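Lista de verificação do percurso e da zona de chegada, prova de 10 km do clube Guerreiro, edição de fevereiro

Preenchida por: Xuân Kim
Acompanhou: Martim Seixas (percurso), Afonso Carvalho (posto médico)
Inscritos até à hora da inspeção: 1.353

Legenda: **C** conforme, **NC** não conforme, **P** pendente. Os comentários são meus, salvo onde ponho outro nome. Peço desculpa se alguma frase não está muito elegante, o português não é a minha primeira língua.

## 1. Partida

- [x] **C** Largura do corredor de partida medida no ponto mais estreito.
- [x] **C** Blocos por ritmo marcados com placas legíveis de longe.
- [ ] **NC** Grades do lado do rio. Duas grades não encaixam uma na outra e fica um espaço onde passa uma pessoa. O Martim falou com a Temden, que as trocará antes das 7h00.
- [x] **C** Sistema de som ouvido até ao último bloco.
- [ ] **P** Casas de banho portáteis. Foram entregues, mas ainda estão fechadas à chave e não pude verificar o interior.

## 2. Percurso

- [x] **C** Marcação dos quilómetros, do 1 ao 9. Fiz o percurso de bicicleta e comparei com o mapa aprovado.
- [ ] **NC** Curva depois do quilómetro 4. Há gravilha solta no lado de dentro, onde todos vão querer passar. É preciso varrer e pôr lá um fiscal com bandeira amarela.
- [x] **C** Tampas de esgoto niveladas ou sinalizadas com tinta.
- [ ] **NC** Passadeira elevada perto do mercado. A tinta da sinalização está quase apagada. Quem corre em grupo não vê o degrau a tempo. Pintar de novo.
- [x] **C** Cruzamentos cortados ao trânsito, conforme o plano entregue.
- [x] **C** Passagem livre para ambulância no quilómetro 7. Testada com o veículo mesmo, e não só no papel.

## 3. Abastecimento

- [x] **C** Mesas dos dois lados da estrada, com distância suficiente entre a primeira e a última.
- [ ] **P** Copos de papel. O Henrique Marinho confirmou a encomenda à Nandard, mas eu não vi as caixas e por isso não assinalo conforme.
- [x] **C** Caixotes de lixo a 80 metros depois da última mesa. No ano passado estavam demasiado perto e os copos ficaram no chão.
- [x] **C** Água em garrafas fechadas, com validade verificada por amostra.

## 4. Posto médico

- [x] **C** Desfibrilhador com bateria carregada e elétrodos dentro do prazo.
- [x] **C** Macas montadas e experimentadas.
- [ ] **NC** Mantas térmicas. A lista pede 80 e na caixa estão 30. O Afonso vai buscar as restantes ao armazém do clube.
- [x] **C** Rádios. Teste feito com todos os postos, resposta clara, menos o quilómetro 6, que respondeu à segunda chamada.
- [ ] **P** Folha com os contactos de emergência. A versão afixada tem ainda o número antigo do diretor da prova.

## 5. Chegada e secretaria

- [x] **C** Pórtico insuflável preso com lastro nos quatro pontos. Com vento forte, o responsável (Aldo Mazza) decide se fica ou se desce.
- [x] **C** Tapete de cronometragem da Didetti colado em todo o comprimento, sem pontas levantadas.
- [ ] **NC** Zona depois da meta. O fotógrafo pôs o escadote no meio do corredor de saída. Pedi para o mudar para o lado esquerdo. Verificar outra vez às 8h15.
- [x] **C** Extintor da secretaria à vista e com etiqueta válida.

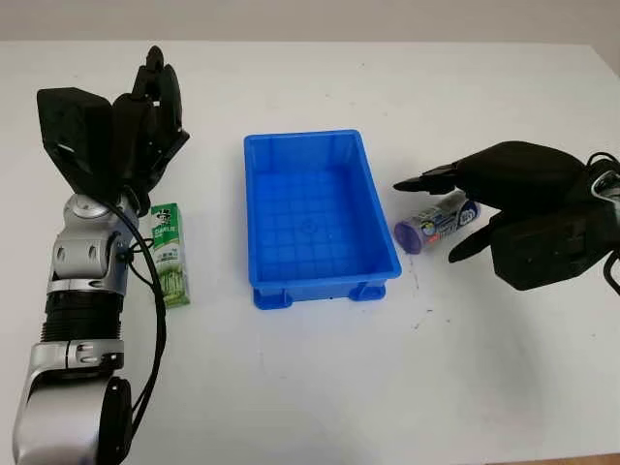 *Mão robótica preta, com os dedos para cima, e cabo preto junto ao braço.*

- [x] **C** Levantamento de dorsais separado por ordem alfabética, fila de entrada e fila de saída sem cruzamento.
- [ ] **P** Guarda-roupa. Faltam as etiquetas com número para os sacos.

## Observações finais

Os pontos NC das secções 1 e 2 têm de ficar resolvidos antes de abrir a partida. Para a curva do quilómetro 4 eu não aceito só a bandeira, é preciso mesmo varrer. Os pontos P podem ser fechados por rádio, mas quem fecha diz o nome e eu escrevo a hora ao lado.

A segunda volta de inspeção começa às 6h30, junto ao pórtico. O Martim leva a vassoura e a tinta.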